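Contents Previous Next Glossary Index
Filed under: Robot Learning / Teaching Methods / Student Edition

Chapter 5
Showing the Robot What to Do

5.1 Why we show instead of write

In the chapters before this one, we told the robot what to do by writing it down. We gave it a path, a speed and a force limit. For a part that always arrives in the same place, this works very well. For making a bed, it works badly. A sheet never lies the same way two times, and a pillow does not have corners that we can measure well.

When Chie Fukuda began the home-task course at Morikawa, she asked her students to write the rules for straightening one pillow. After two hours the group had 25 rules, and Itsuki Hattori could still place the pillow so that all of them failed. Then she gave him the controls and asked him to move the robot's arms himself. The recording of his movements became the first lesson of the course.

Such a recording is called a demonstration. The person who gives it is the demonstrator or, when the robot is moved from a distance, the operator.
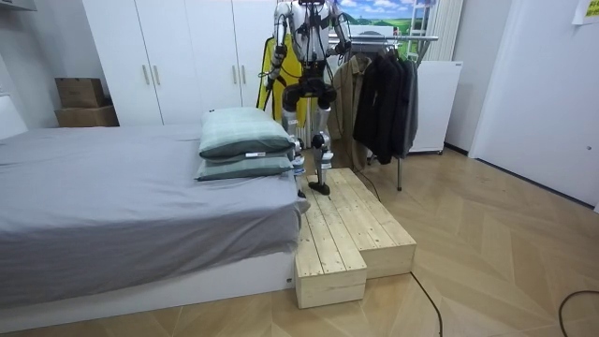
There are two common ways to give a demonstration. In the first, called kinesthetic teaching, the demonstrator holds the arm of the robot and guides it through the task. The motors are made soft, so that the arm follows the hand. In the second, called teleoperation, the operator uses a controller, and the robot copies the movement. A humanoid has many joints, and one person can hardly guide both arms and keep watch on the legs at the same time. For this reason, most of the examples in this chapter use teleoperation.

Each way has its own cost. The guiding hand feels the weight of a blanket through the arm, but it may also hide the blanket from the cameras. The operator leaves the view free, but often feels nothing, and will pull too hard until he or she has had some practice. Asuka Wada, who taught the course after Fukuda, did not keep the first 12 demonstrations of any new operator.

5.2 What is in a demonstration

A demonstration is a list of moments. For every moment we store what the robot sensed and what the operator commanded. These two must carry the same clock. If the command is stored a little late, the robot will learn to close its hand after the cloth has already slipped away.

Before you continue, review the section on joint angles in Chapter 2. You will need it for the first exercise.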